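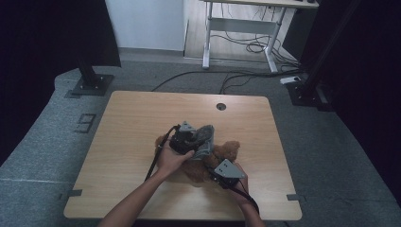
¿Con qué se le quita el polvo a un peluche viejo sin estropearle el pelo? Con un cepillo suave y bicarbonato, media hora de reposo y muchísima paciencia.

16 de septiembre de 2020

¡Qué tarde más buena! Por fin le ha tocado al oso marrón, el que llevaba desde febrero en una caja del armario. Me encanta ese color, un marrón tirando a rojizo, y el mechón más claro de la cabeza, que le da un aire de recién levantado. Lo he tenido tumbado en la mesa de madera clara, que con la moqueta gris debajo queda preciosa (sigo enamorada de esa mesa, lo siento).

Gönül me escribió que a los suyos los lava a mano con 40 gramos de jabón en escamas, y Samina dice que ni loca, que el relleno se apelmaza. Yo me quedo con Samina, por ahora. Mañana pregunto en Tollow si tienen relleno en bolsas de 300 gramos, porque la de 500 me parece una barbaridad para un solo oso.

Falta ponerle nombre. Maxence propone Narnen y a mí me entra la risa, pero creo que se lo queda. ¡Narnen!

Entradas recientes
La caja de los botones
Cojines nuevos para Müzeyyen
Un conejo sin orejas
Ordenar el armario, segunda parte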